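Wotero 2.3, after a summer of daily use

I put off writing this until I'd lived with Wotero for a good while, and now that I have, I'm happy to say it has earned its spot on our workstation. It's the tool that takes recordings from hand-held grippers, lines up the two hands in time, and gives you paths a planner can follow. We came to it from Mumano, which I was fond of, but which lost the left hand every time the right one crossed in front of it.

The best part by far is the timeline. You drop in a session (our longest so far had 626 clips!), and it flags every stretch where tracking got shaky, so you can go straight to those and leave the rest alone. Bags are the hard case for us - shiny, crinkly, and close to the lens - and I was pleasantly surprised by how few of those clips I ended up throwing out.

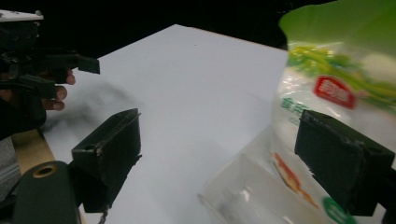
Two grippers at the white table, with a vegetable bag close up on the right.

Now for the grumbles. The first import took 58 minutes on our old machine, and the progress bar sat at 9 percent for most of that. Plain white tabletops still give it trouble, as there's so little to hold on to, and the export to Trenow wants its settings typed in fresh each time. I do hope they fix that one soon.

Would I buy it again? Yes, and gladly, though if you only record one hand I'd try the free Echeverri plugin first.

Posted 5 August 2019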